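One basket per job: how Senga Kerr keeps a bench clear

Senga Kerr has run the repair benches at Skendholm for long enough to have rewritten the tool rules twice. The current version fits on a single sheet, dated September 30, 2025, and most of it concerns what may stay on the work surface between jobs. We spoke to her about baskets, screwdrivers and the cost of a misplaced part.

The starting rule is short. Each job gets one rectangular plastic basket, and everything removed from the unit goes into it. "If it doesn't fit in the basket, the job is too big for the bench and goes to the floor area," Kerr said. "I don't allow a second basket. Two baskets is how screws from one unit end up in another."

The shop handled 272 small repairs in June, most of them on household fans and lamps sent in by Redance. Kerr reviewed the late ones and found that roughly 50 had been held up by a search for a part or a tool. The repair work itself had gone to schedule.

She prefers a basket with perforations and a handle at each end. The holes let dust drop through when the basket is tapped over a bin, and the handles allow it to be lifted level. "People grab a basket by the long side and it tips," she said. "With a handle at either end, you use two hands."

Color also matters to her. Small dark fasteners show up against white plastic, and they tend to vanish on a patterned surface such as stone or marble. "On a swirled top you can look straight at a black screw and miss it. In a white basket you find it right away."

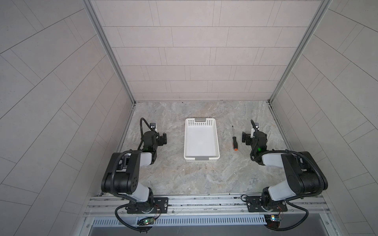
Placing the screwdriver

The screwdriver stays outside the basket, on the right, with its shaft pointing away from the operator. Kerr tested the opposite arrangement on the Zivow line and dropped it after a week. With the handle nearest the operator, the hand closes on it in the working grip and no turn is needed.

A bright color on the handle is useful, she added, mainly for the check at the end of a shift. "Black on black gets left behind. Give me a bit of orange or red and I can see it from the door."

Left-handed staff may mirror the layout. The only fixed point is the basket, which goes in the center with its long side running front to back. That orientation takes up less width and leaves clear space on both sides.

Closing the job

A job closes when the basket is empty and the screwdriver is the one loose item left. Kerr does not accept "nearly empty." A leftover washer means the unit is opened again, including units that have already passed the power test at 110 volts.

She expects the sheet to change once more when the Seixas orders begin. Those units use longer screws — and possibly a deeper basket. Samples have been requested, and the current size stays in use until they have been tried on a full week of jobs.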